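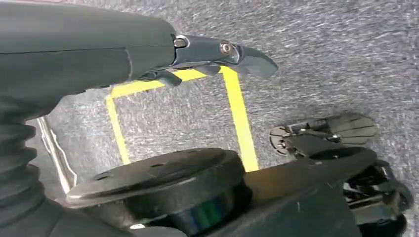 Cuaderno del taller, mayo, 7:40

Cola de conejo, segundo intento. El lote Prellina sigue oliendo a establo, cosa que el proveedor considera una virtud. He puesto 70 g en remojo anoche y esta mañana parecía flan. Al baño maría, sin pasar de 60... bueno, esta vez con termómetro. Lo de la tanda anterior consta en la página 12 y no pienso releerlo.

Lamai Khunthong insiste en encolar primero los lomos de Trevwood, los 2 tomos grandes, y dejar el registro de Limsakul para cuando la prensa esté libre. Tiene razón, como casi siempre, y se le nota.

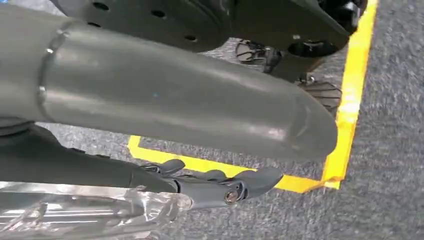 El registro trae 191 hojas y una foliación que salta de la 88 a la 90 con toda tranquilidad. No falta nada: el escribano se despistó. Apuntarlo en la ficha antes de que alguien nos acuse de comernos una hoja.

Cosido: hilo de lino del grueso, nervios nuevos. El Boltthorpe fino se me ha roto tres veces en el mismo cuaderno y lo he desterrado al cajón de atar paquetes.

Pendiente: papel japonés, afilar la chifla, pedir secantes. Lo de los secantes ya lo escribí en abril, con mejor letra.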